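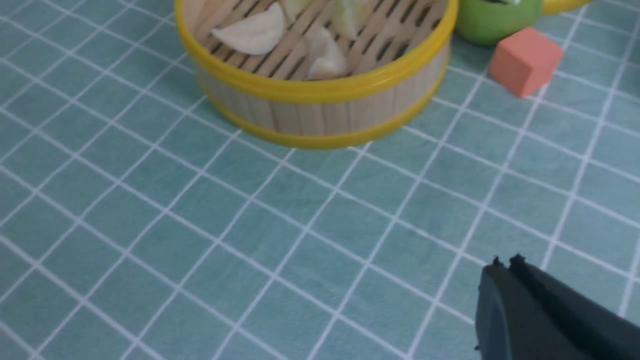

Four dumplings in a toy bamboo steamer.

Fikix opens a second play café in Brovberg this April

I've been itching to share this one! After 18 months of hunting for the right building (and one very long winter of painting), I'm opening a second Fikix play café, in the old ticket hall on Ene Street in Brovberg. Doors open at 9am and we'll be serving until late afternoon.

If you've been to our first place you'll know how it goes. Grown-ups get a decent coffee and a proper chair, and the little ones get a corner to run their own shops and kitchens. The new café has 60 seats, so it's a fair bit bigger, and there's a buggy park by the side door — you asked for that more than anything else.

Lunch comes from Carnico, the bakery two doors down. They're doing us soup, cheese toasties and a plum cake I've already eaten far too much of. Children's plates are smaller and cheaper and can be had all day.

Entry is free for babies under one. Everyone else under eight pays by the session, and adults don't pay at all. We've also put aside more than 80 free sessions for local childminders, who can book by email or just pop in and ask at the counter.

I'm hiring too! We still need weekend kitchen staff and someone to look after birthday parties, which we'll run for groups of up to 23 children. Application forms are on our website.

Press visits are welcome any morning in the opening month. Please get in touch first so I can keep you a table.

Ends

Contact: the press desk, Fikix, Ene Street, Brovberg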